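How to plan a budget for your first gripper arm

Start with the job, and leave the catalog for later. Write down what you want the arm to pick up, how often, and in what kind of room. When we did this at Codlow we filled two pages before anyone mentioned a price, and I'm so glad we did!

Next, set aside money for simulation time. We tried our gripper in rendered rooms first, with brick and stone walls. 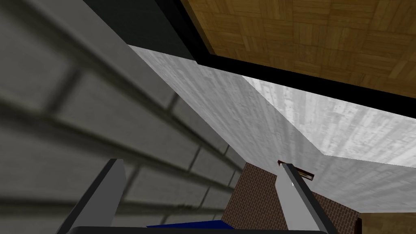
Then split the rest: the arm, the fingers, the mounting, and the training hours. Our quote from Karmont came to $4,000 for the arm, and spare fingers were another $200 -- do ask for those up front, please, as we had to go back in April and pay shipping again.

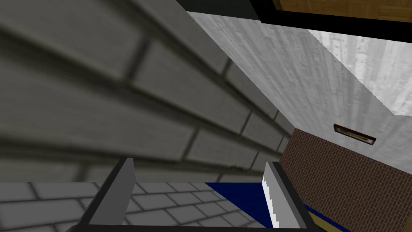
Jiahui Du wrote in to say that her shop put the spare fingers and the service plan on one order, and that she would hold back a bit more for cables.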